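The Pen Incident

At 6:40 on a Monday morning in June, the arms at the Olenley site stopped, and they would not say why. 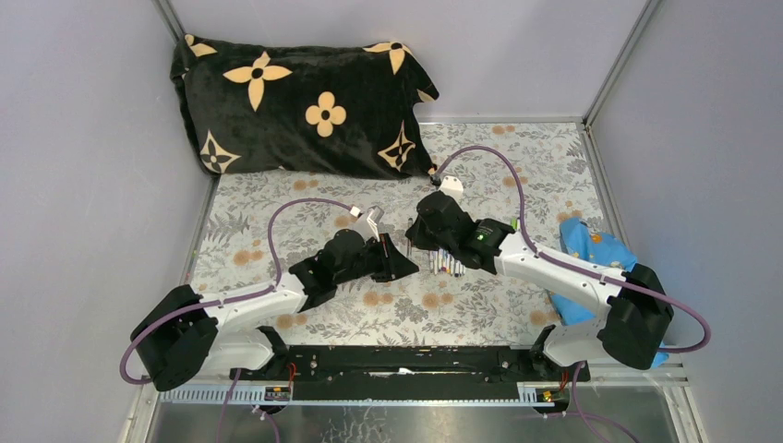
I was the night operator, a title that meant I sat in a chair. The Fideck system did the work. It had two arms, one task and a screen where it kept me informed of its feelings, which came in green, amber and red. My job was to watch for red, press the button, and write down that I had pressed it.

The task was pens. One arm picked up a pen, the other arm took it, and the pen was put away. Then it all came out again and they did it over. The contract called for 3000 clean handovers, and Sandhu, the company that paid for the contract, had sent a binder explaining what clean meant. A handover was clean if the pen changed hands without being dropped, crushed, thrown or, in a line someone had added later in ballpoint, "kept."

I had wondered about that line all spring.

We were on handover 214. The left arm had come up to the middle and the right arm had come up to the middle, and there they stayed, nose to nose, like two people in a doorway each insisting the other go first. The screen was green. It was a calm, medical green. Under it were the words WAITING FOR PARTNER.

I checked the right arm's page. It also said WAITING FOR PARTNER.

The binder had a section on this, called Mutual Wait, and it was a page long. Step one was to wait. I thought that was a bit rich, with three of us already at it, but I gave it the full ten minutes. I ate a granola bar. The arms hummed. Step two was to confirm that neither arm was holding anything it shouldn't. Step three was to call Povidville.

Povidville was where Fideck kept its help desk. I don't know what else was in Povidville. In two years of calls I had never heard a car go by.

"Is it red?" said the help desk.

"It's green."

"Then it's running."

"It isn't moving."

"It can be running and not moving," said the help desk, with the patience of a person who has said so before. "Has anybody touched it?"

I said no. Then I said that I had leaned in for a look, which was true, and that I had perhaps leaned in further than the yellow tape on the floor, which was also true, and there was some typing.

"How much further?"

"My head was over the table."

The typing stopped. I would like it on the record that I knew better. The safety video is 200 seconds long and most of it is about heads. There's a cartoon head with a big smile, and there's a cartoon arm that has been standing perfectly still, and you don't need to see the end. But an arm that's doing nothing looks so much like an arm that's off. You forget. You lean in to see who's got the pen, and you say "Well, go on then," out loud, to a machine.

"And then what happened?" said the help desk.

What happened was that they went on then.

They did it quickly, too. The left arm swung out past my ear with ten minutes of saved-up manners behind it and the right arm went up, and I went down, under the table, where I discovered that my knees still bend. Something light bounced off the back of my neck. Overhead there was a good deal of whirring, then a click, then nothing. When I came out, both arms were back at their rest positions with the look of people who have been reading quietly all evening. The pen was in my collar.

The screen said 214 COMPLETE. CLEAN.

"It counted that?" said the help desk.

"It says clean."

"Well, was it dropped?"

I thought about this. "It never reached the floor."

"Crushed?"

"No."

"Thrown?"

I took the pen out of my collar and looked at it. It was a perfectly good pen. I told the help desk I'd prefer to discuss thrown with somebody in person.

They had me press the button then, the big one, which I ought to have pressed at 6:40, and pull the plug from the wall, which I ought to have done before leaning anywhere. The green went out. It's surprising how much larger a room gets. I sat in my chair and filled in the form, and under Cause I wrote "politeness," and under Injuries I wrote "none, collar."

Sandhu sent a person that afternoon with a laptop. It was a timing fault, she told me. Each arm was listening for the other to say it was ready, and each one had been set to speak second. They'd have stood there until Christmas. What had set them off was my head, which passed in front of something at the right moment and was taken, by both of them, for a signal.

"So it thought I was the partner," I said.

"For a second or so."

She changed a number from 100 to something else and wouldn't tell me what to. They put up a gate after that, with a switch in it, so that nothing moves while the gate is open, and I have to watch the video again every month. The cartoon head has started to annoy me. He never learns a thing.

There's a new page in the binder as well. It comes before Mutual Wait and it says DO NOT ENCOURAGE THE ARMS.

The pen is in my desk. When the shift was audited they came up one short, and they asked me whether I knew anything about it. I said I'd have to look up what counted as kept.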